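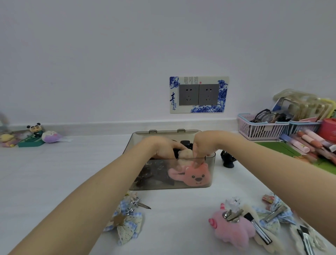 How often does the tabletop sorting cell at Oter need looking after? Every morning before the first run, and again more thoroughly after every 100 hours of work.

The cell, built by the small automation firm Flulolex, picks soft and small goods out of mixed boxes and sets them down by type. It went into service in May and is looked after by technician Theano Gkikas, who also wrote the checklist now taped inside the control cabinet.

The morning check takes five minutes. Gkikas wipes the suction cup and the finger pads with a damp cloth, looks over the air line for kinks, and runs the arm to its home position with the guard closed. If the arm stops short, the zero point is set again before any goods go in.

Fuzzy items cause most of the work. Plush and fleece shed lint, and the lint gets drawn into the vacuum filter. The supply should hold at 60 kilopascals – when it drops below that with a clean cup, the filter is swapped. Hair clips bring a different problem. Their metal jaws can nick the rubber pads, and a nicked pad lets small pieces turn in the grip.

The 100-hour service covers the belt, the wrist bearing and the camera calibration. Gkikas locks out the power and bleeds the air first. After the last service, the cell placed 97 of 100 test pieces correctly, and the three misses were traced to a loose bracket under the camera.

"It was one screw," Gkikas said. "I've put a paint mark on it so we can see if it moves."

Manee Saengthong, who runs the day shift, has asked for a second set of finger pads to be kept at the cell. They are due in with the next parts order.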